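Heffernan Community Larder
Progress report to the Kudesard Fund
November 30, 2018

We are halfway through the grant and there is a great deal to tell you! The short version is that the larder is open, people are using it, and the cooking sessions have grown into something much livelier than the line in our application suggested. The longer version follows, with the bits that have gone less well kept in.

Opening and hours

The larder opened in June, two weeks later than planned, after the floor in the back room needed a second coat. We began with one session a week and now run three – a morning, an afternoon and an early evening. The evening one was our biggest guess and it has been the busiest since its second week. People come straight from work, often with children, and stay to talk. We had budgeted for a quick in-and-out service and have had to find more chairs.

Up to the end of this period we gave out 1,982 food parcels. A parcel is meant to cover a household's main meals for several days, and we have stuck to that size even in the leaner weeks. At present 40 households are signed up as regular members, who pay a small weekly amount and choose their own goods. Everyone else comes by referral or simply walks in.

Choosing from the shelves

The change we are most pleased with is the move away from packed bags. In the first month we made up every parcel ourselves and kept finding things handed back at the door: chickpeas, mostly, and anything that needed an oven. Now people pick from open shelves, with a guide to how many items they can take from each group. Less comes back, the queue is friendlier, and we have learned a lot about what gets eaten. Tinned meat and tinned fish go first every time. Long-life milk is next. 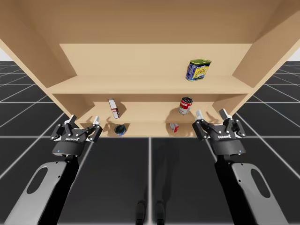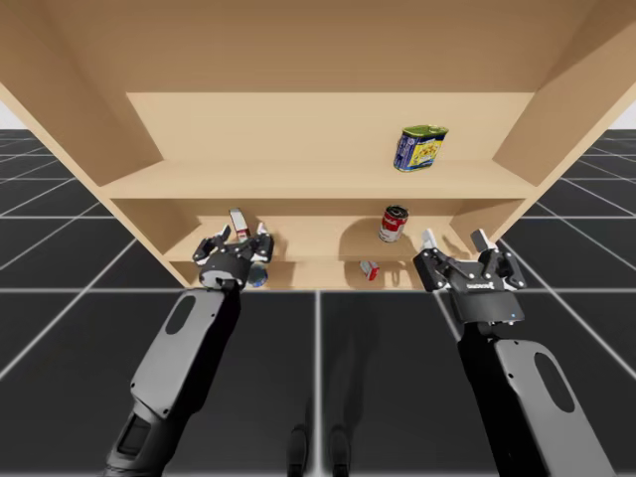
The weak spot is fresh food. We take surplus vegetables from the growers at Alik, and when they come they are wonderful, but supply has been patchy since the weather turned. We had one fortnight of nothing but leeks. A small fridge bought from the equipment line has helped us keep dairy for longer, and we would like to add a second if there is money left under that heading in spring.

Cooking sessions

These take place at the Stustau hall, a short walk from us, where the kitchen has two hobs and a decent sink. The plan was a demonstration with people watching. By the second session everybody wanted to chop, so it became a proper cook-along, with everyone eating together at the end. We have now printed 40 recipe cards, all using things normally in stock and all needing one pan. The lentil soup card has been reprinted twice!

Spending

We are slightly under on rent and over on transport. Van hire cost more than our quote and we have moved to a shared booking with Alik, so the gap should close by the next report. The full breakdown is in the attached sheet. We are not asking to move money between headings yet.

Next six months

We want to start a breakfast table during the school holidays, settle a steadier supply of fresh food for the winter, and ask members what they would change about the opening hours. The hall is already booked for the new year's cooking sessions, and you would be very welcome at any of them. Please come hungry.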